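The drawer I kept not opening

We moved to Jolside in March, and by the end of the first month every box was unpacked except the ones I had decided were already dealt with. Those were the ones I emptied straight into drawers on the first night. I knew that was a mistake when I did it. I was tired and the drawers were right there.

The worst of them was the wide white one in the workroom. It took in tape, a broken stapler, two phone chargers for phones I no longer own, takeout menus from Zoltdale, spare drawer knobs, and bags. A lot of bags. When I buy something that comes in a clear bag I keep the bag, and then I put something in it so the bag is justified, and then I have two things to store.

I set aside one evening after dinner and gave myself until 9. My rule was that everything came out before anything went back. I've tried it the other way, picking through and pulling out the obvious trash, and all that does is make the drawer look better for a week.

Most of it was easy. The menus went in the recycling, and so did 5 instruction booklets for things we left behind at the old place. The pens I tested on the back of an envelope. More than half of them were dead. The chargers went in a box for the electronics drop-off, where they'll sit until I remember to drive there.

Then I got stuck on one item for longer than I'd like to admit.

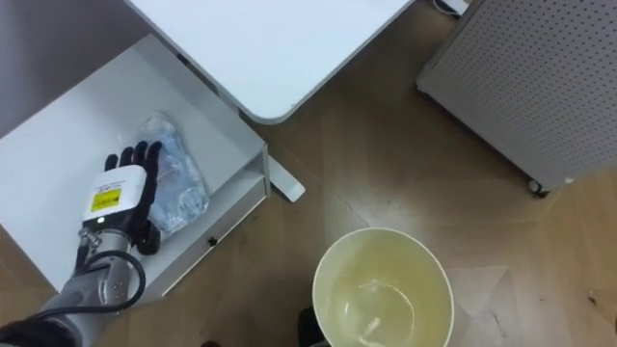 The light blue stuff in its clear bag, still in the drawer.

I saved the blue for wrapping presents and have not wrapped a present with it in two years. Every time I tidy I think it might be useful in December, and every December I forget I have it. This time it went to the hall closet with the gift bags, where I might at least see it when I'm looking for ribbon. If it's still there next winter I'm throwing it out.

The drawer itself needed cleaning. I used a damp cloth and dish soap, and a toothpick for the line of dust along the inside edge. The small black knob on the front had worked a little loose, so I tightened that from the back while the drawer was empty. It took less than a minute and it had been bothering me since we moved in.

While I was at it I measured. The inside depth is just under 400 millimeters, so the long trays I'd been looking at online would not have fit. I'm glad I checked before ordering. I ended up with three short bins from Jomov, the plain kind with straight sides. They were cheap and they stay put if you line them up against the front.

What I wanted most, though, was to have less in drawers altogether. Anything I use every day should be hanging where I can see it. Scissors, the tape measure, the good tape, the small level. For that I'd been thinking about a pegboard since before the move.

Pegboard comes in more kinds than I expected, and I spent too long reading about it. Some of it needs furring strips behind it so the hooks have room, and some has a folded edge that holds it off the wall by itself. I went back and forth and then stopped reading. The white one we have has a thin raised rim along the top, and small round holes in rows that run on the diagonal, so I can't just count straight across to get two hooks level. I'm going to lay the tools out on the floor first and mark the holes with bits of masking tape. The hooks are from Onu and came in a pack far bigger than I need - I'll use a dozen and the rest will, of course, have to be stored somewhere.
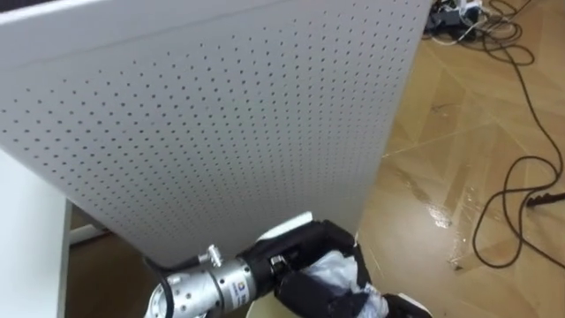

Bags are the one category I still haven't solved. I've read that you should fold them into triangles, and I did that for one afternoon at our last apartment before giving up. The white kind, once it's crumpled, takes up more space than whatever came in it. For now they all go in one bin, and when the bin is full I stop keeping them. So far I've had to stop once.

The drawer has held up for three weeks. The stapler is gone, the working pens are in the left bin, and I can find the tape without taking anything else out. The right-hand bin is already getting crowded with batteries, which I need to sort into good and dead. I don't have a tester, so that will have to wait until I buy one.

Next is the cabinet under the window, where I put all the paint cans from the old place. I haven't looked in there since we moved.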